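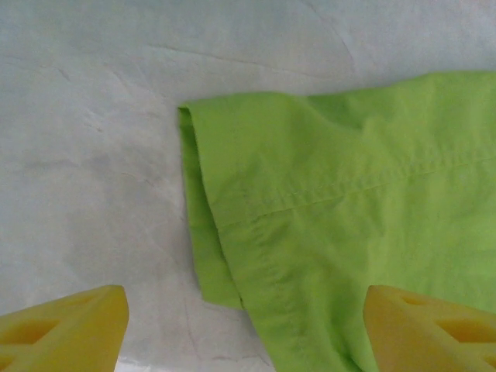 Lime-green cloth on a pale surface.

NOTICE OF UNCLAIMED PROPERTY
A short story

The Selgate Ferry Office wishes to inform the public that one green shirt, left aboard the evening sailing to Whitelaw in February, remains in its care. The shirt has been entered in the register as Item 269.

Under the rules of the Office, property is held for two months and then sold. Mr. Murray Mahuika, Clerk of Lost Property, has twice asked that the sale be put off. Both requests were granted. The Office did not ask for his grounds, and he did not give any.

On 21/08/2025 a letter was received from Mr. Rawiri Ormsby of Whitelaw. Mr. Ormsby stated that the shirt had belonged to his brother, who wore it on every crossing so that he could be seen from the dock. He did not wish to claim it. He asked only whether it might make the trip once more.

The rules do not provide for the travel of unclaimed property. After review, the Office issued a single fare, one way, in the name of Item 269. Mr. Mahuika will go with it. He has requested a seat on the upper deck, on the side facing the town.

The evening sailing leaves at the usual hour. Persons meeting the boat are asked to stand behind the yellow line.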